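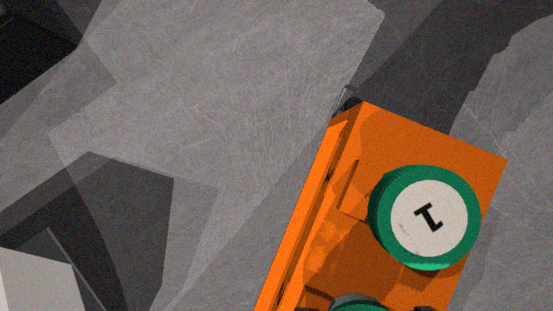
Forums > Maps & Places > Highest points

Sillatdale high point, which hill?

kornthorpe_kid
My school atlas says Kornthorpe Hill, 533 meters. Has anyone been up both?

mahmoudi77
I have, and it's Kosden Top by 2 meters. The newer survey says so.

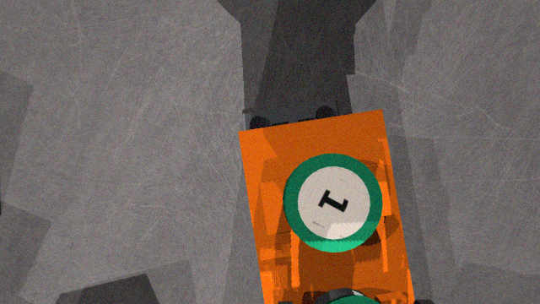
Mind you, I did it in February in thick fog, so I'm going by the map and not my eyes lol

peatwalker
Nope! Kosden's summit is over the county line, maybe 100 yards. Doesn't count.

mahmoudi77
The line goes right over the top, look again.

Henok Woldemariam
I'd go up both, they're an easy day. Park at the Kosden end, the other lot floods.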